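July 12, 2025

Saturday and in by half eight, which says a lot about my social life. Train to Cornach was late again. Bought a bad pastry at the station, ate it on the stairs, crumbs all down the fleece.

Target today was 80 good episodes of the lime shirt. Flatten, then fold, both arms, me on the leader arms with my elbows out like a chicken. Fitzgerald wants the total at 1176 before the September hand-over to Wusness. We are not there. Not going to say how far off in writing.

First hour wasted on calibration. Left arm had drifted overnight, kept closing just above the cloth and coming up with nothing. Redid the zero twice. Fine after the second go. Note for the wiki — do the left one FIRST, warm, not straight from power on.

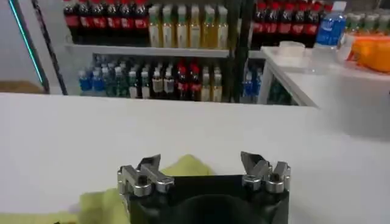
Then started properly. Reset routine same as Thursday: pick shirt up by hand, scrunch, drop from chest height, step back, go. Tempting to drop it nicely. Must not. Skov's last set was all polite little heaps and the policy fell to bits the first time it met a proper mess. So I'm throwing it now, a bit to the left, a bit to the right, once inside out by accident and kept that one in.

Shirt choice still bothers me. Pale lime on a white table, with the lights up it half dissolves in the wrist views. Depth doesn't mind, colour does. Asked for a darker tabletop back in spring and got told the white matches the customer site. OK then.

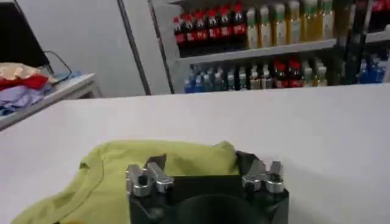

Collar is the hard bit. If I can find the collar early the rest goes quick, if it's tucked under I spend ages fishing and the episode runs over 48 seconds and gets flagged. Fluvaslow flags everything over 48. I've said it should be a soft limit, slow ones are where the learning is surely, the recoveries, the second tries. Fitzgerald half agrees. Half.

Also Fluvaslow hung on upload at ten-ish and I lost 2 episodes, both good ones obviously. Local backup is now switched on. It should of been on before. My fault, wrote it on my hand.

Late morning was the best stretch. Got into a rythm, one corner each hand, pull towards me, small shake, lay it down. Stopped thinking about my wrists. Radio on low.

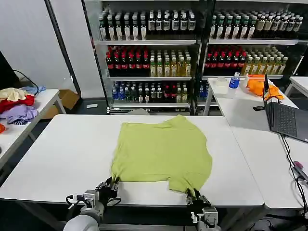
*Bottom corners, one each side. Neck facing away, still creased.*

Sandwich. Fitzgerald came in about the cables, stayed to watch, couldn't help himself and had a go. He's worse than me at this, which cheered me up no end. Drags the whole shirt sideways instead of lifting. We argued over whether to keep his. I said yes, label the operator, different hands are useful. He said his are failures. Failures are useful too! Left them in under his name, he can delete them himself if he's embarassed.

Talk about the next item after that. Beige one from the pile or the red one? I want the red. Stiffer I think, and it would show up. He wants two colours in one session so we can see whether it has learnt shirt or learnt lime. Good point, annoyingly. Monday.
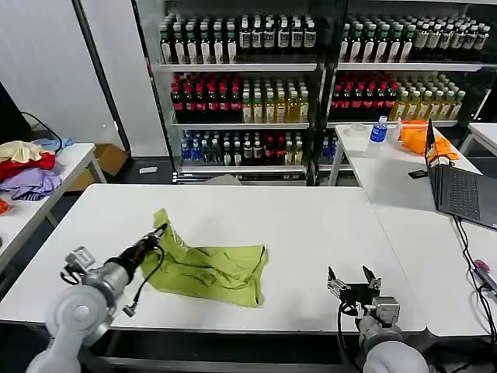
Afternoon was one-handed starts. New instruction from Wusness, they want more where the arms don't move together, as ours are all too symmetrical and the model just mirrors itself. Harder than it sounds, my right hand keeps wanting to join in. So left takes a corner and lifts it a little, right stays open off to the side over bare table and waits. Then right comes in once I can see what the corner has pulled up. Did a long run of these. Some good. Several where I got the wrong corner and ended up with a twist down the middle, recovered most, binned a few.

Stopped when my shoulder started. Short of the 80, not by loads. Will make it up Monday morning if the left arm behaves.

To do:
- left arm zero, warm
- backup ON (check it, don't assume)
- email Skov re: the throwing
- ask about the 48 limit again
- blister plasters
- relabel the inside out one

Home by six. Beans. Dreamt on the train that I was folding, woke up at my stop holding my own sleeve by the cuff.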